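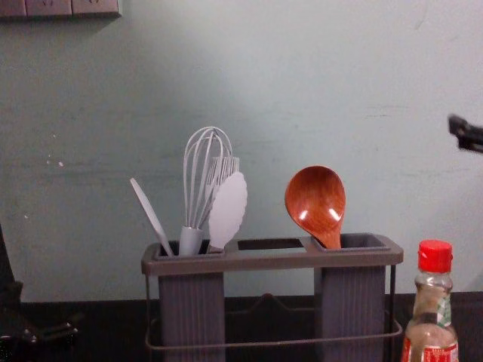
*The utensil holder, finally up on the counter. Wooden ladle gets its own cup!*

1/24/19

So I spent pretty much the whole evening on the kitchen and I'm weirdly happy about it. The drawer by the stove has been driving me nuts since December (it jams on the whisk every single time, you pull and it goes clunk and you have to wiggle a hand in there) and tonight I emptied the thing out onto the floor and went through it all. So much junk. Three can openers, and a takeout menu from that place in Widton that closed!

Kept the whisk, the gray spatula and the tongs, and they all went into the left cup together. It's a bit of a squeeze but they fit. The ladle Nawal gave me went on the right by itself, and I love how shiny the bowl of it is, that reddish brown looks so good next to the wall. I was worried the pale blue-green would be too much with all the dark stuff, but no, I'd paint it the same again.

Irja called in the middle of it and kept me on the phone for 45 minutes about the Cestwood apartment. She's going to take it, I think. The rent is 701 and she wants me to come look at the closets. I said yes if she feeds me.

Still haven't found a spot for the bottle with the red cap, so it's sitting next to the holder for now. Drawer opens and shuts like a dream. Tomorrow the spice shelf, maybe, if I'm not too tired after work. Need to buy shelf paper and call Ghizlane back.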